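2025-02-01

Glaze tests, second round. I finally got the Keltden kiln unloaded after breakfast and laid everything out on newspaper. Same clay body as in August, same bucket of Gokov white, only the sieve is different (200 mesh this time, and wow, what a pain to push through).
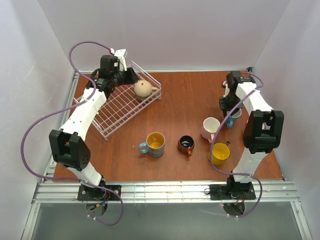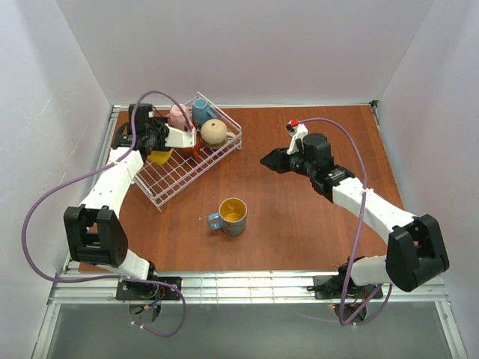 So, the tiles. Thin coat came out chalky again, ugh. Two coats is lovely, creamy with a little pooling in the stamped lines. Three coats crawled on every tile with a sharp corner, and I'm pretty sure that's me not wiping the dust off after bisque. Vinh Đinh thinks it's the glaze going on too thick and wants me to thin it and dip for 3 seconds flat. Fine, will try!

Weighed out a fresh 1,000 g batch of the Yin celadon while I was at it. It settles like concrete, so I added a pinch of bentonite and I'm letting it sit 48 hours before I touch it.

Also, the lid on the Plendton bucket is cracked. Taped it for now, need a new one.

Next firing: wiped tiles on the top shelf, unwiped ones on the bottom, both with two coats. Cone packs on both shelves, I forgot the lower one last time.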